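We use cookies to keep you signed in and to count visits. Accept | Manage

Collecting laundry demos at home – does a messy bed ruin them?

posted by onton_attic
I'm recording folding examples for a small learning project called Kettle, using two hand-held grippers, one in each hand. The goal is 1,000 clips and I've got 28. I work on my own bed with black clothes on a pink blanket, and there's stuff piled up by the headboard and more on the bedside table. The window side gets so bright that the blanket goes nearly white over there. Should I clear everything and close the curtain before I record any more, or am I overthinking it?

14 comments | 9 shares

Faltwood
You're overthinking it a bit! I left my clutter in for most of a set of about 3,000 clips and I'm glad I did, as the policy I trained on a bare table got lost the minute a pillow showed up. The sun would bother me more. Black fabric is already hard to read, and the folds go missing in the dark parts, so I'd half close the curtain for some sessions and leave it open for others. Oh, and write down which is which – I didn't, and sorting it later was miserable.

clistine22
just use a white sheet

kettle_and_toast
I wouldn't use a white sheet, sorry. Black on pink has plenty of contrast, and even the printed words on a blanket haven't hurt my runs. What did hurt was starting every clip with the garment in the same spot. My routine for each piece goes like this:

1. Spread it out with both pads over the fabric and the jaws open, then hold still for 2 seconds before you grab.

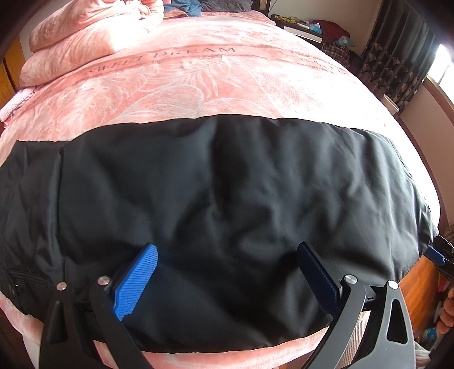
2. Pinch a hem or a corner, lift slowly, fold, let go, and back both grippers off before you stop recording.

3. Shake it out and drop it somewhere else on the bed. Turn it around now and then too, so the pockets and seams don't always land on the same side.

Helpful? 31 | Reply | Share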